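Robot Learning Workshop – Week 4 handout
Gathering demonstrations by hand
Salamatu Iyamu
28 Jan 2025

Before we start: the Erkham reading is still on the course page and I know half of you haven't opened it. Please do, because the lab in February leans on it pretty hard.

Where we left off

Last week we had a policy that could push a block to a line and not much else. Several of you asked why it fell apart the moment the block started out turned sideways. Short version – it had never seen a block turned sideways. The longer version is pretty much this whole handout.

When we train by imitation, the examples are all the learner has. It doesn't know what a strawberry is or that a plate shouldn't get tipped over. It gets a stream of pictures and a stream of motions, and it learns that when things look like this, the hand tends to go there. So the person recording the examples is doing most of the teaching, and I want you to take that job seriously (and enjoy it, because it's a lot more fun than debugging a driver at midnight!).

Ways to record

You have three choices in our lab. You can drive the arm from a distance with the leader arm in the back room, you can grab the real arm and move it around by the wrist, or you can leave the arm out of it and use the hand-held grippers. Most of you will want the hand-held ones. You hold one in each hand, you sit down at a table and you do the task with the same kind of fingers the robot would have. They're quick, you can take them to somebody's kitchen, and your hands still do most of what hands are good at.

The price is that you can do things the robot can't. Your elbows go places its elbows won't. I once recorded a lovely set of bowl-stacking examples, all smooth as butter, and when we checked them against the arm's reach a big chunk of it was useless. I had been leaning my whole body over the table without noticing. Sit back in your chair! If you have to stand up to reach something, move the thing closer.

About the markers

The square black-and-white patterns on the cubes are how we work out where each gripper is and which way it's facing. Keep them in sight of the head camera. If you roll your wrist so far that no pattern faces the camera, we lose track, and the software fills the gap with a guess. A short gap is fine. A long one usually means throwing the take out. Sleeves are a frequent problem too, so push them up.

Don't wipe the cubes with anything wet until you've asked me. The print smears.

Soft food, and why I keep assigning it

Project Jandard is our food-handling set, and it's where your recordings for this unit will go. Fruit is a great teacher. It's slippery, no two pieces match, and it shows damage right away, so you find out fast if you've been squeezing. Cut fruit is harder than whole fruit. Clear plates are harder than white ones, because the rim can almost vanish against a pale table, and I'd like a few of you to try exactly that.

Go in slowly for the last little bit before contact. I don't mean slow for the whole motion – if everything crawls, the robot crawls as well, and then it pauses, and then it gets stuck pausing. Move at a normal pace, ease in, close, lift. If you drop a piece, keep recording and pick it up again. Recoveries are gold. A learner that has only watched perfect pickups has no clue what to do after a bad one, and it will have bad ones.

Mixing things up

Change one or two things between takes. Turn the plate, slide it toward a corner, pile the food differently, trade seats with your partner. Leave the room alone, though, and please don't tidy it for the recording. Chairs, cables, bags and people at other tables are all part of what the robot will have to look past later on. I'd much rather have a lived-in room than a bare one.

What I don't want is variety in how you do the task. If you pick from the left on one take and stab at the middle on the next for no reason, the learner tends to average the two and reach for a spot in between where there's no food at all. Agree on a plan with your partner and write it down first.

For the lab

Work in groups of 2. Each group turns in 13 takes, and each take covers the whole task from hands resting on the table to hands resting on the table. Name the folders the way the Pastor guide says, with the underscore. Last term I renamed 365 of them by hand and I'm not doing that again.

Add a short note with your plan, what you changed between takes, and anything strange that happened. Strange is good, I read those first. Groups using the Sodex table should check the camera clock before the first take, as it has been drifting.

Office hours are the same as always. Bring a recording you're unhappy with and we'll go through it together.

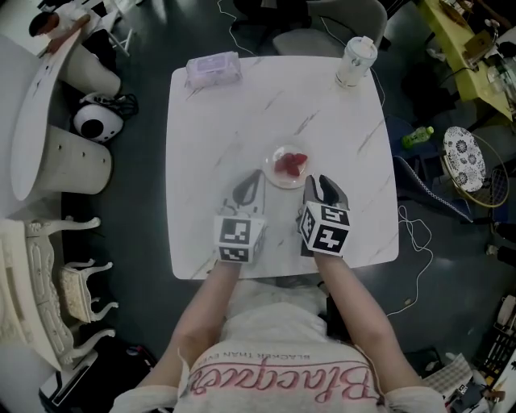
Should we delete a take if one of us fumbles partway through?

Keep it, as long as the fumble gets fixed and the task gets finished. Mark it in your note so I can find it. Delete a take only if tracking was lost for a long stretch or you gave up before the end.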